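The Long Argument Over What Counts as Folded

The house rules at Purwood run to 126 numbered paragraphs, and the one that caused the most shouting is paragraph 3. It says what a folded garment is.

You might think this had been settled, perhaps by somebody's mother. Viorica Avram thought so too, until she was handed the job of writing good practice for a shop full of robots that handle laundry. Her first draft said a garment was folded when it was "neat." The engineers asked how neat. She said neat enough to go in a drawer. They asked about the size of the drawer.

"I went home and looked at my own drawers," she says, "and decided I was in no position to set a standard."

The version in force, dated 2023-07-23, takes a page and a half to get to the drawer. It covers corners, sleeves and the awful question of hoods. It also covers what has to be true before a machine touches anything, and this is the part Avram is proudest of. The work surface must be clear apart from the garment and whatever it is going into or coming out of. Cables must be tied to the arm with enough slack for the joint to move through its full reach. If there are 2 arms, only one may pull on the cloth until the other has a proper grip. People are to keep their hands, sleeves and coffee on their own side of the rail.

The coffee clause was added in March. She will not discuss March.

What the rules can't do is make cloth behave. A box has edges, and it keeps them. Cloth has opinions. Paragraph 41 bans "easy" garments from making up a whole test, a practice that Avram says was once common enough to have a nickname, which she also will not discuss. A machine that folds 100 plain white towels has shown that it can fold a towel. So the approved pile includes busy prints, where it is hard to tell a fold from a squiggle, and anything with gathered elastic, which shrinks away from a straight line as if it had been insulted.

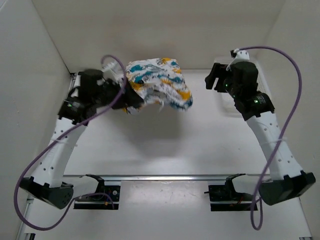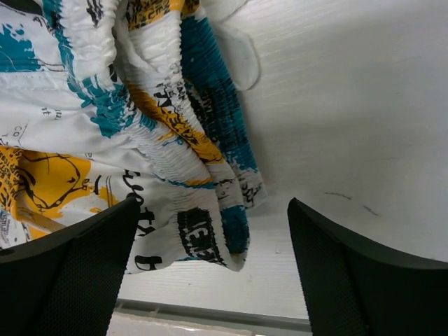
There are people who find all this a bit much. Halász, a smaller shop that trades notes with Purwood, gets by on a single sheet taped to a door, and its staff like to mention the sheet. Avram has read it. She calls it "brisk." The two shops tried swapping results last year and gave up after a week, when it came out that one was counting a dropped sock as a failure and the other was counting it as a sock.

That, she says, is the whole case for writing things down. A rule doesn't have to be clever. It has to mean the same thing to the person who wrote it and to the tired person reading it at the end of a shift - and most of her edits are aimed at the second one. "Ensure" became "check." "Prior to" became "before." A paragraph on "garment end states" became a paragraph on where to put the shorts.

She still gets mail. The latest came from a technician who wanted to know if a skirt folded perfectly, but inside out, should pass. Avram has started on a reply. It is now 2 pages long, and it has a footnote about pockets.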